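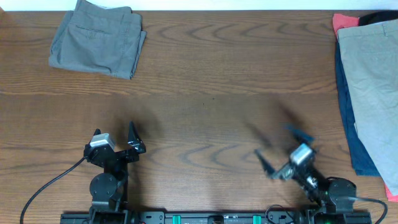
Photo: Stomitz workshop notebook

Notebook > Dye room > November

Walnut bath, second try

OK so the walnut hulls from Habte finally went in the big pot this morning! I'd had them soaking under the bench in the lidded bucket, and the smell when I opened it was something else (sorry to whoever was eating lunch next door). Weighed out 800 grams of hulls, filled the pot to the second rivet, and brought it up slow on the left burner. The right one still clicks and won't catch. Someone please write that on the board.

Simmered, strained through the old pillowcase, then strained again, as the first pass left a lot of grit. Don't use the good muslin for this, it never comes clean, ask me how I know.

Wool skeins went in at low heat for 30 minutes. I wanted to leave them longer but I needed the burner for the onion skins. Color came up a nice toasty brown, a bit redder than last time, and I think that's the tap water. The Disine yarn took it much faster than the scrap wool, and it's blotchy near the ties. Tie them looser next time!! I write this every time and then I yank them tight anyway.

Cotton is a different story. It went a sad tea color and most of that left in the rinse. I'm thinking of soaking the next lot in soy milk first, and I'd love to hear from anybody who's had luck with that on pants-weight cotton, or on thinner summer stuff.

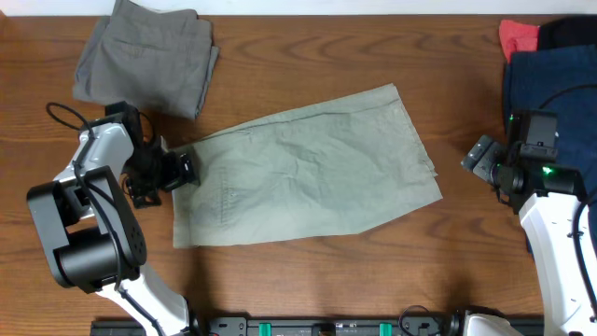
Iron dip

Used some 22 grams of the iron powder in the small enamel pot. Way too much, in hindsight. The test skein went from brown to nearly black before I'd even found the tongs, and it feels a little crunchy now. Half that for the next one, and have the rinse bucket filled FIRST.

Samples are pinned up by the sink, nine of them, tags facing out. The one with no tag is the onion skin over walnut and I really like it, kind of an old-penny color. Leave the leftover bath in the Ukora jug, I want to see what it does after a couple weeks of mold.

Still to buy: pH strips, another thermometer, gloves in medium.

Recent entries
- Onion skins, yellow vs. red
- Fixing the drip under the rinse sink
- Madder, too hot again
- Where the alum went

This site uses cookies to remember your settings. Accept or manage preferences.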